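Hi all, quick August update on the Lornerau gripper trials, mostly good news with a bit of grumbling.

We've now put two sets of fingers through the folding tasks, the stiff Vasico ones and the softer Clanero ones. I went in rooting for the Claneros (they feel so nice in the hand!) and they're lovely on towels, but they kept letting go of waistbands. The Vasicos hold on better and I've stopped fighting them. We did 30 folds with each before I was willing to say that out loud.

Controllers are a shorter story. The Maksymiv board is in and talking to the arm, but it lags by up to 20 milliseconds when the camera stream is running, so I'm still using the old one for anything that matters. I'd like to keep the loaner through next month if the budget can stand it.

We've also moved the hand-held work out of the lab and onto real beds, with two people going side by side. Dark clothes are the hard part, black on black especially, and that's where I want to spend the rest of the money.

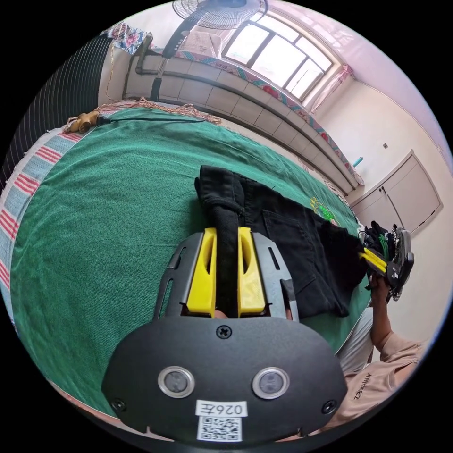

*Black garment on the green bed cover, yellow fingers closed on a narrow strip of it.*

Still to do: jeans, fitted sheets, and a proper spare for the cable I keep stepping on. Receipts are in the shared folder.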